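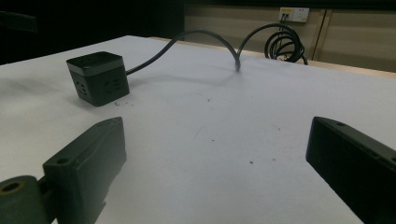 Gretgate Bench Kit for school and club robotics

The Gretgate Bench Kit is a hand-held gripper and a set of table tasks for students who are starting to teach a robot by demonstration. It was put together by Tetsuya Kaneko and Florencio Villanueva for the Garatberg robotics club and is now supplied to other clubs, and to schools running it as a term project.

Students hold the gripper, do a task at the table and record it. The recordings are then used to train a small arm to do the same task. You do not need to own an arm to begin. Many groups spend their first term on recording and sorting alone, and that is enough work for most of them.

What is in the kit

Hand-held gripper, assembled
One spare pair of fingers, with screws
Camera mount (camera not included)
Hex key and small screwdriver
Task cards, set A
Printed guide for the group leader
Download code for the recording software

What you need to supply

A camera that fits the mount, a laptop, and a table with a plain top. A white or pale grey top works well. Mains power should be within reach of the table, and we ask groups to sort out their extension lead before the session starts.

Task cards, set A

The cards start with picking up one object and putting it down in a marked place. Later cards deal with cables, which students find much harder. A cable never lies the same way twice, so each recording has to start with a look at where the loops are and which part can be gripped. Card 9 is tidying a cable along the back of a table. Card 10 is moving a cube extension block without dragging its lead.

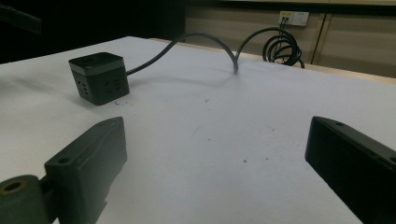
For both of these cards the group should agree on a start position before anyone records. Write it on the log sheet. The person holding the gripper begins with the fingers open and clear of everything, waits a second, then moves in. Recordings that begin halfway through a grip have to be thrown out, and new groups lose a lot of work that way.

Cable cards are for practising with the lead unplugged. The group leader should check this at the start of each turn.

Specifications

Weight of gripper without camera: 865 g
Length of fingers: 190 mm
Finger material: moulded plastic
Part number, full kit: GK-1091
Part number, spare fingers: GK-188

Using the kit for the Arrieta Cup

The kit is allowed in the junior class of the Arrieta Cup, held each August. Teams may use their own fingers if they fit the standard mount, but the camera position must not be changed after the first check. Recordings made before the event can be used as long as the log sheets are handed in with them.

Software

Clurkadetti Recorder runs on Windows and Linux. It saves each attempt as a separate folder with the video and the finger positions - please keep the folder names as they are, or the training step will not find them. Version 2 fixed the fault where the last second of a recording was lost.

Spares and repairs

Finger screws work loose with heavy use and should be checked weekly. Do not overtighten them. Cracked fingers can be replaced by the group with the tools supplied. For anything inside the handle, send the whole gripper back to Gretgate with a note of the fault and the name of your club or school.

Orders are normally sent within ten working days. Schools can pay by invoice.

Page last updated May 2, 2021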